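Mirnton open day, and a hand that takes cards
6/29/20
Filed under: days out, machines

I signed up for the Votska open day in Mirnton mainly because it was free and there was a promise of lunch. Lunch was a cheese roll. I have no complaints about the roll.

The rest of the day had been described in the email as "an informal look at handling and grasping", which sounded like something you'd be warned about on a train. What they meant was robot hands. I have been writing on this blog about garage doors and programmable thermostats for long enough that I felt I owed it to both my regular readers to go and see something with fingers.

You get there by the 50 bus, which stops at the bottom of a hill and leaves you to your thoughts. A sign at the gate said Krishnan Building and pointed at a hedge. I followed a man in a fleece who looked as if he knew the way, and he turned out to be following me.

We were met by Rangi Gilchrist, who runs the demonstrations and has the calm of a person who has watched a great many things being dropped. He gave a short talk. The project is called Nusura, it has been going for 23 months, and its aim is to get a hand to pick up flat things. I had expected something grander. Then he asked us each to pick up a coin from a table top and pay attention to what we did, and I spent a minute scrabbling at ten pence with my fingernails like a badger at a bin, so all right, point taken.

Flat things are horrible. A mug you can just get hold of. A card gives you an edge you can hardly see and then bends, or slides, or goes under the table and has to be fetched by a grown man on his knees.

Gilchrist told us they had logged 4000 tries with cards alone. I asked how many had worked and he said "more lately", and moved on to the fleece man's question, which was whether it could do a Rubik's cube. It always is.

I liked the thumb best. On most of the machines I've seen, the gripping end is a pair of flat jaws, like salad tongs with a pension. With this sort of hand the thumb comes over the top and presses on the face of the card, and a finger goes behind the corner, and the card is pinched between the two. It's more or less how I hold a birthday card while looking for the tenner. The other fingers curl up underneath with nothing much to do, and mine do that too.

There was a good deal of talk about pressure. Too little and the card falls, too much and you have a folded card. Somebody's child asked if it could shuffle. Gilchrist said no, with real sadness.

I also learned that clear plastic covers go on parts of these things, that a replacement finger costs £523, and that you shouldn't say "ooh, can I shake it?" because they have heard that one. I said it anyway. The answer was no.

They're doing another day in July with softer objects, bread rolls included. I've put my name down. If lunch is the same I may bring mine along as a volunteer.

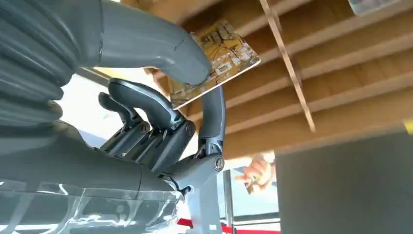
Anyway, the bus back was late and I missed the connection, so the thermostat post I promised will be up later in the week. It's still clicking. I've tried turning it off at the wall and it clicked at me then as well, so if anyone has had the same trouble, the comments are open.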